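Lindside Robotics Club forum > Simulation projects > Kitchen task, gripper placement

mkettunen
Posted August 11, 2023
Our group is on the microwave part of the kitchen task in the simulator. Two views from our run are below. I want opinions on the approach before we record all 300 episodes.
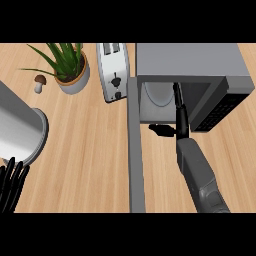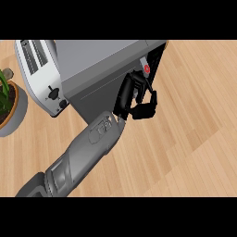
The plan is to vary the start pose of the arm and leave the appliances where they are. Jenine wants to move the microwave and the toaster too. I say fixed is fine for a first pass.

rostano22
I disagree. If nothing moves, the policy learns one path and that's it. We did 100 episodes that way in December and had to throw them out.

Elli Pelkonen
Depends on what you're graded on. The club rules only ask for six clean runs in a row -- they don't say the layout has to change.

rostano22
They will for the final.

mkettunen
Then we do fixed first and shift things later. Has anyone got the reset script working with both arms?

Elli Pelkonen
Yes, use the one in the Kinnunen folder. The older one only resets the right arm.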